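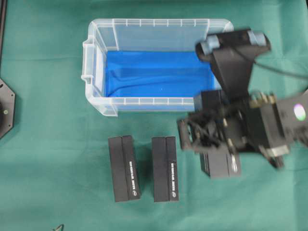 Home | Visits | Safety | Forms | Contact
Print this page | E-mail this page

OPEN DAY WALKROUND — ROBOT DEMO AREA, WHITFIELD BUILDING
Done by: Mavis Yazzie
When: June, doors at 10:00, walkround started 8:40
Sheet covers: arm demo, visitor line, power, exits, staffing
Marks: OK / FIX / WATCH

1. Visitor line and floor

Floor tape down on all open sides — OK. Corner by the coat rack was lifting, pressed it back, will need new tape by lunch.
Rope posts — FIX. Two short. Wakora stand has spares, asked, they said take them.
Walkway clear for wheelchairs and strollers — OK after moving the leaflet rack. Leave it moved please.
Max group size posted — FIX. Sign still says 22 from last year. Room plan says 64 for the whole room but thats seated. Keep 22 at the rope and make the sign bigger.
Trip hazards — WATCH. Extension lead to the Pernard screen crosses behind the chairs. Cover is on but it walks.

2. Stop buttons and power

Main stop tested before warm-up — OK. Pressed, arm stopped, reset with key.
Second stop at the presenter's spot — OK. Presenter must be able to reach it without leaning over the table. Tested with the shortest presenter.
Key held by one person — OK, on lanyard. Do not leave it in the reset, I found it there at 8:45.
Plugs and strips — OK. No strip into strip this year, thank you.
Who can call a stop: anyone. Tell visitors this at the start of every group, they like hearing it and it works.

3. Arm and work table

Demo is the box packing one, black boxes into the clear bin. Sunwood brought theirs to the rehearsal too but only ours runs today. Speed setting on low for the open day — OK, checked on the screen and again by eye. Hands stay off the table while it is live, even when it looks parked.
Cloth — WATCH. Creases. Smooth it with power OFF before each group, a fold under a box can tip it.
Gripper fingers checked by hand, power off — OK. Nothing loose.
Bolts on mounts — OK. Checked with the wrench, not just looked at.
Service log — FIX. Says next service at 1,000 hours but last reading not written in. Need the number before we close out this sheet.

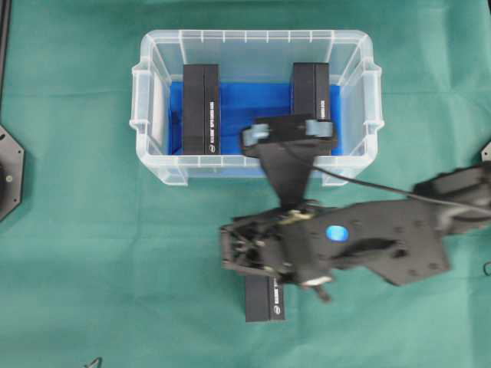

4. Live run with presenter

Dry run of the talk before doors, full length, with me standing as a visitor at the rope. Talk is fine, a bit fast. Presenter has to say "arm is live" out loud before starting and "arm is off" after, missed the second one. With two boxes standing in the bin and the third still on the cloth, that is exactly when people lean in to see — so hold the line there, and do not reach over to straighten the last box. If one sits wrong, stop, key out, then fix it.
Pinch points explained to visitors — FIX. Say it in plain words. "It can squeeze your fingers" is enough.
Cables — WATCH. Black cable near the arm, another loop at the edge of the cloth. Look at both between groups, make sure nothing is pulling or getting caught.
Noise level — OK. Could talk over it at the rope.
Kids at the front — OK as long as an adult is with them. Step stool is NOT to go inside the tape.

5. People and first aid

Two staff at the rope at all times — WATCH. Only one on the list for 12:30. I can do it if I must.
First aid kit — OK. Seal unbroken, moved to the shelf by the door.
Fire extinguisher — OK, tag in date.
Exits — back door was blocked by Pernard's empty crates. Moved while I waited. Check agian at noon.
Break between groups — 5 minutes, table off, key out. Dont shorten it when the line gets long.

Comments

Better than last year. Most of the FIX items are signs and rope, can be done before doors. The service log one is not optional, if the hours reading isn't in by 9:45 the arm stays off for the first group and we show the video.
Whoever has the good tape, bring it back to the Whitfield desk.
Second walkround at 12:00, same sheet, use a different color pen.

M. Yazzie

3 comments | 5 shares
Print this page | E-mail this page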